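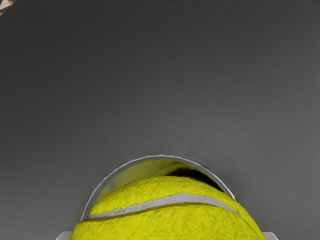
The afternoon at Flornetness began with coffee in the hallway, and then Hilde Desmet took us to the second floor. We were 15 visitors, mostly from small machine builders in the region. I went for Resine, where we still program our arms point by point, so I was curious about the planning software.

The team calls its planner Jallora. It does not read a fixed list of positions. It receives camera images and decides the next small motion of the arm, and everything is tried first in simulation. Willy Segers showed us the task they use the most: tennis balls must go into a clear glass cylinder.
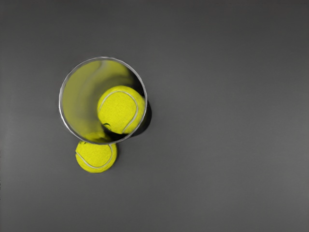 The task in simulation, from above, with one ball in the glass and one outside.

I asked why they chose glass. Willy explained that a transparent wall is difficult for perception, as the software can take a reflection of the ball for the ball itself. In the first version this happened often. Now they have a separate check, written by Lies Prins, which compares several views before the gripper closes. They ran it on 800 simulated starts last winter, and 36 of them still failed. Lies keeps these failures in a folder and opened two for us, which I appreciated very much.

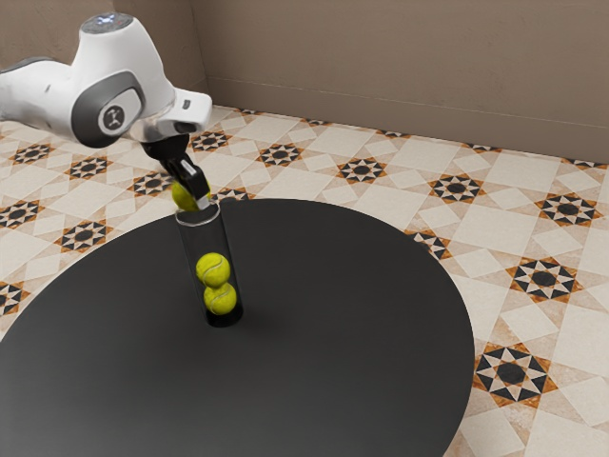 Third ball at the rim of the cylinder, two already inside.

The discussion after was mostly about release height. Cor Claeys prefers to open the fingers at the rim, Willy would like to go lower but then the planner must also avoid the glass with the fingertips. They did not agree while we were there.

For our work, the logging tool Sirko was the most useful part. It saves the plan and the camera views together, and you can step back to the moment of a wrong decision. Hilde will send the slides to all participants in July.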